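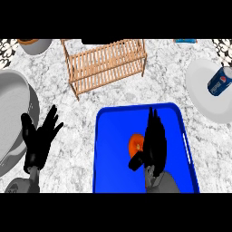 About the Drundby Robotics Club

The Drundby Robotics Club is open to all students of the upper school. It was founded by Knut Frerichs, who teaches physics and continues to lead the group, and it has met in the science wing ever since. Membership currently stands at 16. No earlier experience with programming is required.

Much of the club's work is done in simulation. Members write and test their programs in a virtual kitchen, where a pair of black five-fingered hands is set to work among everyday items: an orange on a blue tray, a dish rack, a plate, a soda can. Each team selects a task at the beginning of the school year and keeps a written log of every attempt. The log is reviewed by a second team before any result is entered in the club record.

Ottmar Weidemann joined the school as technical instructor and is responsible for the computer room and for safety training. He also supervises the beginner course, Tiltum, which new members complete in their first term. Students who have finished Tiltum may apply for a place on the competition team, known as Skondeo.

The competition team takes part each November in the Awan Student Challenge, a regional contest in simulated household tasks. Entries are judged on reliability, on the clarity of the written report and on a short talk given by the students themselves. At its most recent appearance the team submitted a record of 1,111 trial runs.

The annual membership fee is 50 dollars and covers course materials and contest registration. Families who need help with the fee are asked to speak with Mr. Frerichs in confidence. Applications for the coming school year will be accepted from 2018-03-01 at the main office.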